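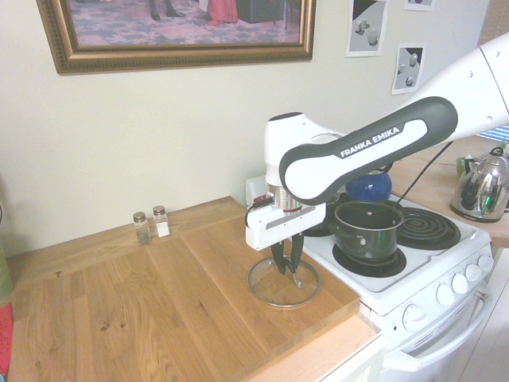 February, lid work, Vimbridge kitchen
Started 1000, packed up 2310. Too long, see end.

Aim for the day: get the glass lid on and off the pot without anyone standing next to it. Second aim, and the one Fleltasano is paying for: find out what the lunch crew would do with the time if the arm did the watching. They've asked us for a yes/no on a second arm at the Maglaya site. Not giving one on today.

Setup
Stove as before, the white electric with coils. Lid rests on the wood counter left of the stove, flat, knob up. Arm comes in from the left side, base on the floor end. Front left burner is the only one the arm works over for now. Anything on the back left makes the approach tight, so elbow-high path for everything.
Water only, 1000 ml per fill. No food until we trust the release.

Morning
Knob grasp is fine if fingers close centered on it. Off by a little and the lid tips when it comes up. Lowered close speed, helped. Raised it again by accident after restarting the Ivudska script (it loads its own defaults!!) and lost half an hour wondering why everything got worse. Defaults now commented out. Please don't un-comment them.

Placing on the pot is harder than lifting off the counter. Pot slides a bit on the coil if the rim touches first on one side. People fix this with the other hand and don't know they do it. Asked two of the crew to put the lid on "how you normally do" and both steadied the pot by a handle. Neither could tell me afterward that they had. Goes in the write-up.

Lift height: was clearing the pot rim with not much to spare. Raised it. Slower cycle but I quit flinching.

Afternoon, with the crew
Had them work the other side of the kitchen while the arm ran. Notes, in no order:

- They stop talking when it moves. Less so by the end of the afternoon.
- The person on the stove doesn't want to give up the stove. Happy to give up the waiting. Those are different jobs and our task sheet has them as one line. Split it.
- Lots of reaching across for the stove knobs. Right now that means reaching under or past the arm, so they wait for it to finish and it feels to them like working for the machine. Direct quote from the shift lead: "I'm queuing for my own stove." Fair.
- Utensil cup is back against the wall on the arm side. Every whisk or spoon is a trip into its area. Move the cup? They say no, it's been there forever. I think we plan around the cup.
- Nobody hears the arm coming over the extractor at the main site. It's quiet in here, so we won't see that problem until Maglaya.

One of the newer people asked straight out if hours get cut. I said I don't set hours and that I'd ask. Asked. Fleltasano answer by phone: no change to the rota during the trial, nothing promised after. Wrote that on the whiteboard word for word so it isn't my version of it. Mood was better for having it up, even though it's not much of an answer.

What changed today in practice: 4 people on the shift, same as always. The one who usually minds the pots did prep instead and came back to look every few minutes anyway. So net time saved, close to none. Expect this to shift once they beleive the thing. Should measure it properly, not by me glancing over.

Evening
Crew gone, kitchen to ourselves. Back to lids. Put the small saucepan on the back left with its own dark lid, blue kettle back right, to have something in the way that would really be there at lunch. Arm has to lift the clear lid and hold over the counter without swinging into any of it. Hold test = hang there, wait, set down. Holds ok. Slight swing if we stop hard, so soft stop at the end of the lift.

Cables still bug me. The loop off the arm comes out wider than I'd like on that side. Tie it in before next session. 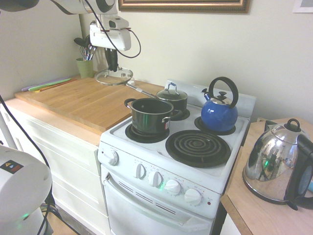 Numbers
Log buffer fills at 1000 entries and then quietly overwrites the oldest, so the morning runs are partly gone. Set it to write to disk. Should have been caught weeks ago, my fault.

To do
- Task sheet: split "mind pots" into waiting / deciding. Crew to word it, not us.
- Pause button within reach of the stove knobs. They need to be able to stop it and step in without asking.
- Home pose further back, so the stove is free whenever the arm is idle.
- Cable tie, see above.
- Try the pot with its handles turned the other way
- Ask Fleltasano again about after the trial. In writing this time.
- Somebody who isn't me to time the lunch shift, with and without.
- No more thirteen hour days. Last hour of runs I wouldn't trust, I was skipping the reset check.

Next session starts with the placing problem, not the lifting.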